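Flosmont Coolant Records

Version of 2026-04-12
Maintained by Valter Granström and Caradog Llewellyn

Summary

Flosmont is a table of coolant readings from cars and light vans brought in for routine servicing at the Veloso and Trutel workshops. It has 388 rows, one for each vehicle visit. The readings were taken by mechanics during normal work, so expect gaps.

We put it together to see whether coolant age alone is a fair guide to when a system needs flushing. It can also be used for teaching, or for testing a service reminder program.

Files

readings.csv holds the main table. vehicles.csv holds engine size, fuel type and radiator material, joined on vehicle_id. notes.txt has the mechanics' remarks, typed up as written, spelling mistakes included.

Columns in readings.csv

visit_id: text, unique
vehicle_id: text, the same across repeat visits
odometer_km: whole number, rounded to the nearest 100
coolant_age_months: whole number, blank if the owner had no record
freeze_point_c: refractometer reading in degrees Celsius
ph: test strip value, to the nearest half
cap_pressure_kpa: pressure at which the radiator cap opened
flushed: yes or no

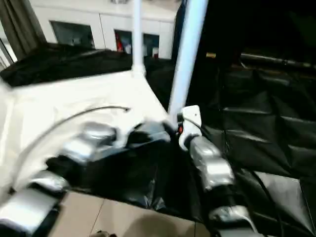

Silver arm segments and crumpled black sheet beside a white tabletop.

How the readings were taken

Coolant was drawn from the expansion tank with the engine cold. Where a vehicle had no expansion tank, the sample came from the radiator neck. The refractometer was zeroed with distilled water each morning. Caps were tested on a hand pump, and any cap that had not opened by 300 kPa was recorded as stuck, with the pressure left blank.

Trutel used a different brand of test strip until November. Its earlier pH values tend to read high against the Veloso ones, and we have not corrected them. Filter on the strip_batch column in vehicles.csv if this matters to you. It ought to be in readings.csv and will move there in the next version.

Known problems

Vehicles with less than 2000 km on the odometer were left out. Diesel vans are over-represented at Veloso, which has a contract with the Wadia delivery depot. Coolant colour is not recorded, as the mechanics could not agree on names for it. A few owners had topped up with plain water, and this is only mentioned in notes.txt.

Registration numbers and owner names have been removed. Please do not try to match rows to real vehicles.

Loading

Both tables are comma-separated, UTF-8, with a header row. Blank means not recorded. Zero is a real value.

Corrections go to Caradog Llewellyn, with the visit_id in the subject line.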